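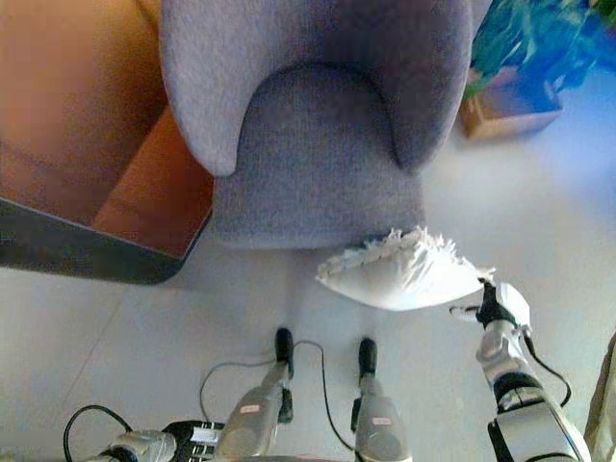
Skendau Soft Goods
Grasp planning and motion control for cushions, towels, blankets and other items that do not keep their shape

Overview

Skendau Soft Goods is a software package for robots that work in furnished rooms. It takes images from a head camera, finds the soft item, chooses a place to hold it, and plans the arm motion to the chair, shelf or bed where the item must go. It runs on the computer of the robot and does not need a connection to the internet during work.

Most grasp planners were written for boxes, bottles and tools. They look for two parallel surfaces and close the fingers over them. A cushion has no such surfaces. It is thick in the middle, thin at the corners, and it changes its form when one side is lifted. Skendau treats the item as a filled or unfilled sheet and looks first for corners and seams. With a fringed cushion like the white one in front of the gray armchair, the fringe is marked as a separate region, and the planner prefers a plain corner such as the one the right gripper is holding.

The package is made by Blomqvist in Stirnthorpe. The current release is 2.4.

What is included

Skendau Perception. Finds soft items and the furniture near them. The output is a mask for each item, a list of possible grasp regions with a score, and a simple surface model of the target. Fringe, tassels, straps and loose threads are given their own class. You can allow or forbid grasping on this class in the settings.

Skendau Planner. Computes the path of one or two arms from the grasp to the placing position. The hanging part of the item is included in the collision check as a volume which grows when the arm moves faster. The cables on the outside of the arm can be included too, if you enter their length and the two fixing points.

Skendau Control. Sends commands to the arm and gripper and corrects them during the motion. Grip force is limited by material class. The default limits are careful, and many customers raise them a little for heavy cotton.

Skendau Desk. A desktop program for looking at recorded runs. You can move along the time line, see which grasp regions were offered and which one was taken, and change a setting to see what the planner would choose with the same images. Desk does not need the robot to be switched on.

Working near upholstered furniture

Placing a soft thing on another soft thing is more difficult than it sounds. The depth values at the edge of a seat are often noisy, and a white item before a light gray cover gives very little contrast. A pale tiled floor makes this worse when the light is strong. In version 2.4 we changed three things for such rooms:

- The exposure of the head camera can be set from the region of the target, and not from the whole image.
- The shape of a seat is fitted as a hollow between two armrests. The earlier version used a flat plane and sometimes placed the item too high.
- The planner can approach a seat from the front at a steep camera angle, also when the backrest is not visible.

Glossy table tops beside the target are still a weak point. Reflections can be taken for a hole in the surface. We recommend to draw a keep-out zone along the table edge in Skendau Desk until you have tested your own room.

Training data

The standard model was trained on 2,373 recorded placing tasks with 1,529 different household textiles. Smooth covers, knitted covers, felt, terry cloth and fringed items are all present. Leather and items with a wet surface are not. You can add your own items to the model with the Extend tool, and for one new item we advise 50 images from different sides. The retraining can be done overnight on a normal workstation with one graphics card.

Grippers and arms

Skendau works with parallel grippers and with grippers of up to three fingers. Fingertips can be bare metal, rubber or a soft pad, and you select the type in the hardware file so that the force limits are correct. Drivers for 29 combinations of arm and gripper are in the package. Other hardware can be connected through the Nitbridge adapter, which translates joint and force messages in both directions. Nitbridge is free of charge for license holders.

The second arm is optional. When it is present but not needed, it is held in a parking position that you define. Please choose a position where the fingers do not cover the target in the camera view. A small overlap at the lower border of the image is accepted, and the software masks the robot's own parts automatically if the hardware file has the correct dimensions.

System requirements

Operating system: 64-bit Linux, kernel 5.15 or newer
Memory: 16 GB, 32 GB for the Extend tool
Graphics: card with 8 GB of memory or more
Camera: color and depth, mounted at the head, calibrated to the arm base
Control rate of the arm: 250 Hz or higher
Disk: 40 GB free, more if you record every run

Licensing

A license is valid for one robot and has no end date. Updates and email support are included for the first year. After this you may renew the support or continue with the version that you have. Skendau Desk can be installed on as many office computers as you like.

Universities receive the complete package, with Extend, at a lower price. Please write from your institute address and tell us which arm and gripper you use.

Known limits in 2.4

The planner does not fold. It can lay a blanket over an armrest, but it cannot make a clean stack of towels.

Items heavier than the rated load of a single gripper need two arms, and the two-arm mode is slower.

When two white cushions touch each other, perception may report one large item. Move them apart, or set the option "split at seam" to on.

Loops of loose cable near the fingers are recognized as part of the robot only if they are entered in the hardware file. Otherwise they may be reported as an unknown obstacle, and the arm will stop.

Page last changed: February 25, 2024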